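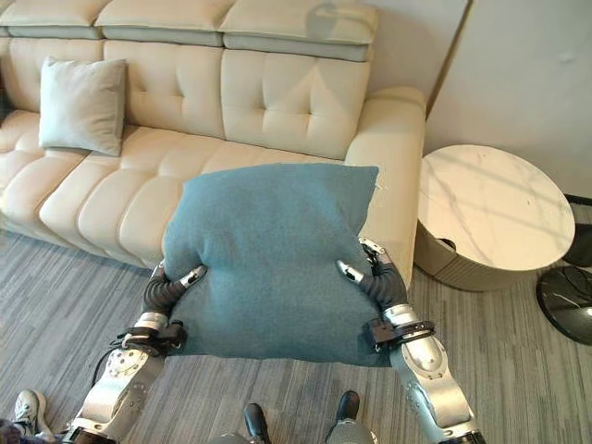 Boria Furnished Lets: Moisture and Ventilation Retrofit
Interim report to the Okum Housing Fund

1. Position at end of second quarter

Work under the grant covers the Egger block, where tenants had reported condensation on north-facing walls through two winters. The block is let furnished. Sixty percent of the capital line is committed. The remainder is held for the attic ducting, which cannot be ordered until the fire inspection is signed off.

Extract fans have been replaced in all kitchens and bathrooms on the lower floors. The new units run continuously at a low rate and step up when the humidity sensor reads above its set point. Noise at low rate is within the limit in the grant agreement. One fan on the second floor was returned to the supplier with a worn bearing and its replacement is fitted.

2. Measurements

Data loggers record temperature and relative humidity in the living rooms every 10 minutes. Loggers were first placed on window sills, where direct sun distorted the afternoon readings. They were moved to interior walls in August and the earlier data has been excluded from the averages.

Living room humidity is lower than in the same period before the work. The effect is weakest in the corner apartments, where the outside wall area is largest and the trickle vents had been painted shut.
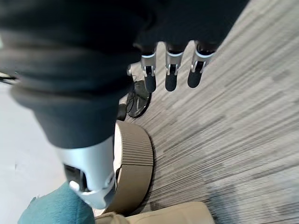

The painted vents have been cut free and refitted with new covers. Opening area per vent is now 225 square millimeters, which meets the design figure. A second set of readings is being taken in the corner apartments and will be reported next quarter.

3. Expenditure

Fans and controls came in under estimate. Electrical labor went over by $810, because two distribution boards had no spare capacity. The overrun is covered by the saving on fans. A further $300 was spent on replacement logger batteries and is charged to the monitoring line. No transfer between budget lines is requested.

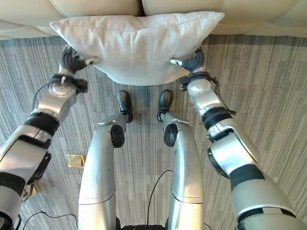
Trallside, Jan 28, 2019

Addendum to section 1. The fire inspection has been rebooked after the first visit was canceled by the inspector's office. If it is passed, the ducting order will be placed the same week. Delivery is quoted at five weeks. Attic work would then finish inside the grant period, with the final logger download to follow.

Approval is requested to keep the loggers in place for one additional month at no extra cost to the fund.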